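13/12/2021

Adhesive cure, batch 4 of the Trullorell two-part epoxy. Lap shear coupons are the same steel as before, wiped with solvent and abraded with 300 grit. Bond line set with glass beads.

Mixed 40 g at the Noonan ratio. Pot life was nearly 30 min, shorter than the Satgate sheet gives. Room was warmer than I like for this resin.
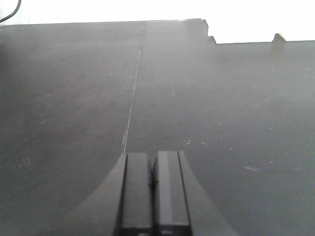 *Gray work surface, gripper fingers almost closed.*

Squeeze-out was even on the long edges and thin at the corners. Probably too little clamp pressure there. Will try the wider jaws on the next set. 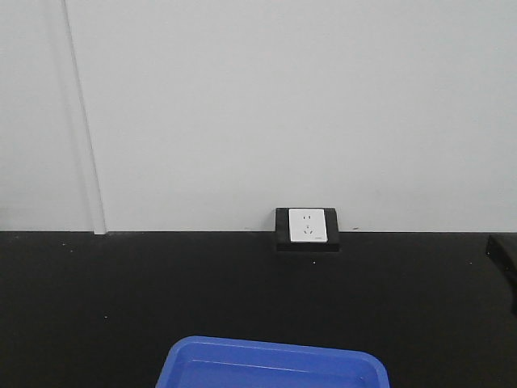

The oven log has a gap after the first ramp. The Runent controller drops its record if the door is opened during a hold, so cure time for the lower rack has to be taken from the strip chart. Ink is faint but readable.

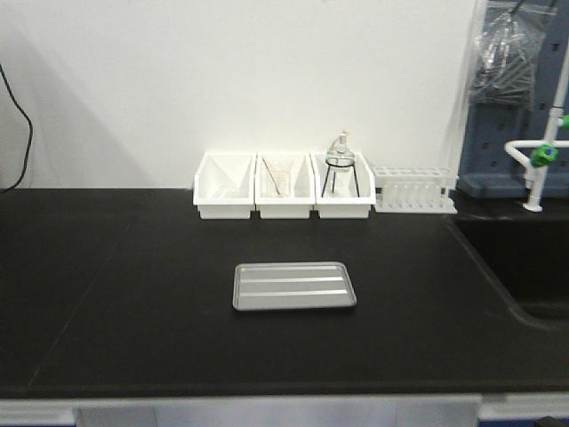
*Metal tray on the counter, white bins behind.*

Failure mode on the pulled coupons was mostly cohesive. Two let go at the metal, both from the lower rack. Not enough to blame the oven yet. Weigh the hardener twice next time and write both values down. 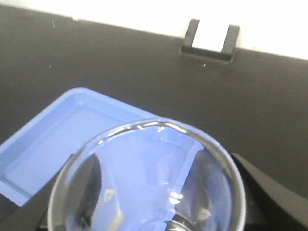
Comment from Satgate: the hardener takes up moisture once the can is opened, and they would discard anything opened before February. Ours has no opening date on it. New can ordered, old one marked for practice mixes only.

To do: rerun lower rack with fresh hardener, same beads, door shut.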